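From: Haziq Santoso
To: Draswood Home & Kitchen list
Subject: Re: [draswood-kitchen] Loading the lower rack, does the order matter?

Hi all,

Oh, I am so glad somebody brought this up! I've been wanting to talk about racks on this list since I joined and never had the nerve to start the thread myself. I'm quoting the part I'm answering and trimming the rest, as the list rules ask.

> We just moved into one of the Plivmont apartments and for the first time
> in my life I have a dishwasher. I love it, but I'm clearly loading it
> wrong. Mugs come out with a puddle on the bottom. Jars come out looking
> the same as they went in. The light plastic stuff ends up on the floor
> of the machine. My mother-in-law says I should put the big things in
> first and my husband says it makes no difference at all, you just fill
> it up until it's full and press the button.
>
> Also, does anybody take the rack out to load it? I saw a neighbor with
> hers sitting on the table and thought it was odd, but now I'm wondering
> if she's on to something.

First of all, welcome to the dishwasher life! And your neighbor is on to something. I'll get to her.

On order, I'm with your mother-in-law, with one change. I don't go by big and small. I go by fussy and easy. The fussy things are whatever only fits well in one or two places: a mug with a fat handle, a jar with a wide shoulder, anything tall. Easy things are plates, which will stand anywhere you've got two tines next to each other. If you put the plates in first they take all the good spots, and then you're standing there at ten at night with a mug in your hand, trying it one way and then the other. Put the mug in first, while the rack is still open, and the plates will sort themselves out afterward.

I used to be a "fill it until it's full" person, like your husband (no offense to him, it does work for a while). Then I got a set of stoneware bowls from Chong, the little kitchen shop by the bus station, and those bowls just would not stand up between the tines. They nested. Every single load I'd pull out a stack of two with the inside one still covered in oatmeal. So one Saturday I took the lower rack out, put it on the table, and went through the clean dishes one at a time to see where each one was happy. It took me most of a pot of coffee and I enjoyed every minute of it. I'm a little bit sorry it's over.

So that's my answer about taking the rack out. I don't do it for every load, that would be silly and it would drip everywhere. But do it once, with clean dishes! You get the light from above, you can walk around it, and you can see how the rows of tines run, which I had never noticed in years of bending over the thing. On some racks the rows are closer together on one side. On some of them a section folds flat. Mine folds and I had no idea.
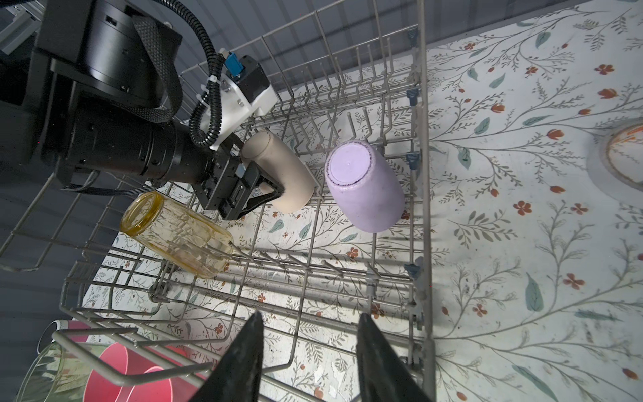

Mugs, then. The puddle comes from the little hollow in the foot. A mug that stands dead level, upside down, will hold water in that hollow all the way through the cycle and then pour it down your sleeve when you pick it up. You want it tipped. Lean it against a tine so that the base slopes, and turn the handle so it isn't holding the mug off its neighbor. If your tines are tall you can often catch the rim on one side and that's tilt enough. I also leave a gap on the handle side now, where I used to jam the next mug right up against it, and I chip a lot fewer rims.

Plastic cups go upside down too, and here I have to admit that I break the usual rule. Everybody says plastic belongs on the top rack, and if your top rack has the room, please do that, and check the bottom of the cup to see what it says. But a sturdy plastic cup that's marked safe for either rack will sit fine between the tines below as long as something is holding it. The trouble is that it weighs nothing. The spray comes up from underneath, gets inside it like wind in an umbrella, and off it goes. I set mine down over a tine and then put something heavier close beside it. A stoneware mug is perfect for that. I haven't had a cup land on the floor of the machine since I started doing this.

Jars! I could write a whole separate message about jars, and maybe I will. A jar that comes out looking the same as it went in was most likely lying on its side. I know why people do it. A tall jar won't always clear the spray arm above, and lying down it seems so stable. But the water has to get in through the mouth, and it has to get back out again, and on its side a jar just collects a long pool of gray water. Stand it upside down if you possibly can. If it really won't fit, tip it as steeply as you're able so the mouth points down.

And rinse it, too. I don't rinse plates, just scrape them, but I do rinse jars. Anything oily or yellow (mustard, curry paste, turmeric anything) gets a squirt of soap and some warm water, lid on, a good shake, and then it sits while I do the rest of the loading. If the glass has a raised pattern I go over the outside with a brush as well. Those patterns are so pretty and they hold on to everything.

A few other bits, in no order at all:

- Run your fingers along the wires once in a while. If the coating has split anywhere, dab it with a rack repair paint before rust gets in. I did 3 tines in June and you can't tell.
- If your rack has little clips on the rails, try moving one before you decide it's fixed in place. It may slide, or it may not, so be gentle.
- Put a cloth down before you set a rack on the table. The wheels leave marks, and some racks have a sharp wire end or two underneath. A patterned cloth is nicer, too, if you're going to be looking at it through the wires for an hour.
- Spin the spray arms by hand before you press the button. Both of them.
- Wooden spoons, no. I'm sorry. I've tried.

On detergent I'm the wrong person to ask. I use the Wuvutetti powder because it comes in a cardboard box and I like the scoop, and my dishes get clean, but I've never compared it with anything properly. I know there are people on this list who have. Please jump in!

One question back to you, if you don't mind. Do the Plivmont kitchens come with the narrow machine or the full-width one? If it's the narrow one, then some of what I said about leaving gaps is going to sound like a luxury, and I'd do it a bit differently. With a narrow rack I'd put the mugs along one side in a single row, all leaning the same way, and keep the middle for plates. A friend of mine in the building across from yours gets 11 dinner plates into hers that way and they all come out clean, which I would not have believed if I hadn't helped her unload.

And do go and talk to your neighbor. Anyone who takes her rack out and puts it on the table is somebody I'd like to see on this list.

Happy loading,
Haziq

P.S. I do have a rough chart of where everything goes in my own rack, drawn in pencil on the back of an envelope. If anybody wants it I'll copy it out neatly and send it around. It's only good for my dishes, but I'd love to see other people's.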